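Lanthorpe open day, Droltetham: worth the trip?
Home and Service Robots > Events and Visits

gbite
Went to the Lanthorpe open day in Droltetham, August 2026, and said I would write it up. Parking was free, sign-in was slow, and they gave us a paper badge that fell off before I got to the first room. There were nine stops on the tour. The Tovley arm was the one everybody came for and it had the longest line. It folded dish towels. It did fine with the thin ones and gave up twice on a thick one, and the person running it let it fail without stepping in, so I'll give them credit for that.

epaucar
Was the towel folding autonomous or was somebody driving it from behind a curtain?

gbite
Autonomous according to the staff. I asked two different people and got the same answer. There was a person with a stop button and no other controls that I could see.

nidia_h
I was there too, later in the day. By then the arm was down for a gripper change and we got a slide talk in its place. I drove 100 miles for that, so I wasn't thrilled. The part I liked better was the bedroom task, done by hand. I stayed for most of it and asked more questions than they probably wanted.
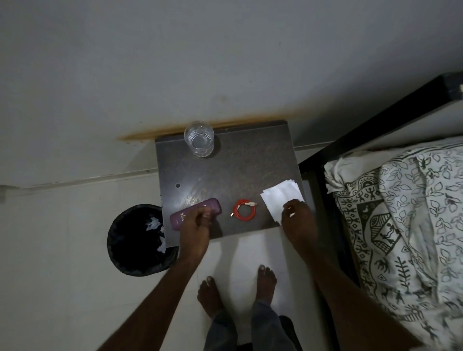
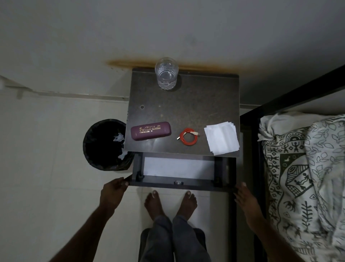
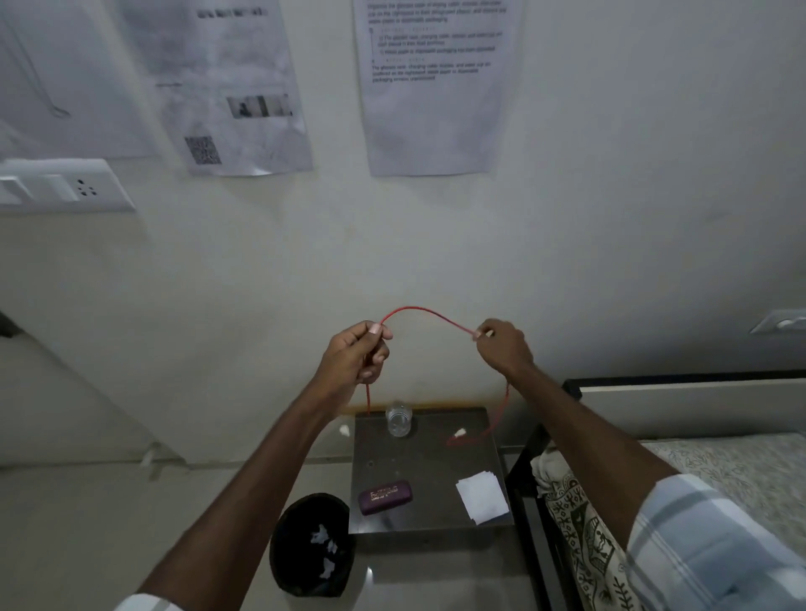 What I wanted to know was how much they tell people before they start. I've done a little of this work myself for a kitchen project, and we had a written script for every move, and it made everybody stiff. Lanthorpe goes the other way. The sheet taped up over the nightstand says to organize the glasses case, the charging cable, the tissues and the water cup in their designated places, and it doesn't run much longer than that. The order is up to the person. I asked whether it bothers them to get the same job done a dozen different ways and the answer was no, they want the spread. They have 400 runs of the nightstand so far and plan to keep going until February.

graziella_m
Thanks for posting these. My problem with open days is that a nightstand is a very friendly job. Four kinds of thing, a flat top, a wall behind it. Show me a real one, with a lamp and a pile of books and a phone plugged in.

nidia_h
I thought so too until I watched the cable. It's thin, it loops around on itself, and when you lift it by the connector end the rest goes where it wants. Look at the one where it's being held up over the table: there's an arch between the hands and more of it hanging down on both sides. I don't know of a gripper I would trust with that over a glass.

graziella_m
OK, the cable is fair. Napkins are hard too. I still say it's a small job.

urban
Small is the point. You can't get anything useful out of a messy one until the small one works. We spent a whole winter on putting one mug on one shelf.

epaucar
Disagree, Urban. You end up with a robot that is very good at one mug and one shelf. I have sat through three of these demos from different outfits and each of them picked the job that fit the hardware.

urban
And which of those three showed you a failure on purpose? gbite says the towel one failed twice in front of people. That's more than I usually see.

epaucar
Fair. I would still like numbers and not a tour.

gladys_p
A practical question from someone who may go to the next one. Is it OK for kids? Mine is 9 and likes the arms but won't sit through slides.

gbite
Fine for a kid if you get there early, before the talks. There's a rope in front of the Tovley arm and they are strict about it. Bring food, the vending machine took my money.

nidia_h
Early, yes. Skip the stop by the loading dock, it's a parts shelf and a poster. If you do get to the bedroom task, ask about the drawer — in the second picture it's pulled open and the bottom has a white paper lining. I asked if paper in a drawer confuses a depth camera and the man talking to us — Lanthorpe, but I didn't get his name — said he would have to check. He took my email.

graziella_m
Did he write?

nidia_h
Not yet. I'll post it here if he does.

gladys_p
Thanks both. Does anyone know if you have to register ahead of time or can you just show up?

gbite
Register. They turned away a couple in front of me who hadn't. The form is on their events page and it only asks for a name and how many are coming.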